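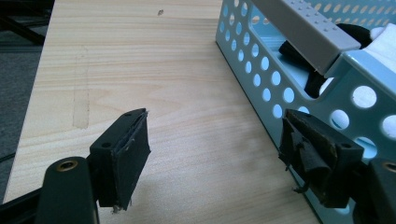
Do sleep rings work if you only wear them at night?

They do for sleep and resting heart rate. Step counts and the daily "strain" score will be useless, so turn those off in the app and ignore the nagging.

I've had the Akent ring on for 90 nights now. Posting my notes in one thread as a few of you asked after the last one.

**Fit.** Order the sizing kit first. Fingers swell overnight. I measured in the afternoon, got it wrong and had to send the ring back. Wear the plastic sizer to bed for a couple of nights before you choose.

**Battery.** The box says a week. I get five nights with the blood oxygen sensor on and just under seven with it off. Charging takes 83 minutes from flat. I put it on the charger while I have breakfast.

**Bedtime and wake time.** Good. I kept a paper diary for April and the ring was usually within ten minutes of what I wrote down. It's worse if I read in bed, as it counts lying still as being asleep.

**Sleep stages.** I wouldn't lean on these. I wore the Danzer wristband on the same hand for two weeks and they disagreed about deep sleep nearly every night, once by more than an hour. No idea which was right. Possibly neither.

**Skin temperature.** More useful than I expected. It went up the night before I came down with a cold in both cases. Two colds is not much to go on.

Reto Frei asked whether it picks up naps. Only if they're longer than half an hour, and you have to confirm them in the app afterwards. I forget, so mine are mostly missing.

Impi Saarela asked about the subscription. Akent gives you 3 months free. After that you keep the nightly score and lose the trends page unless you pay. I let mine lapse and export the data instead.

**Export.** Settings > Account > Your data > Request file. It comes by email as a CSV, one row per night. Times are in UTC, which had me going to bed at odd hours until I spotted it.

**Scratches.** Plenty on the palm side, from carrying weights at the gym. The matt black version shows them badly. Ratree Somboon has the plain silver one and hers still looks decent.

**Things I'd change.** A charger that doesn't need the ring lined up just so. An alarm that vibrates (the wristband has this and I miss it). A way to mark a night as ill so it stays out of the average.

I'm keeping the ring and passing the wristband on to Remo, who wants the alarm.

Next on the list is the Brolloto under-mattress pad. Will post when I've had a few weeks with it.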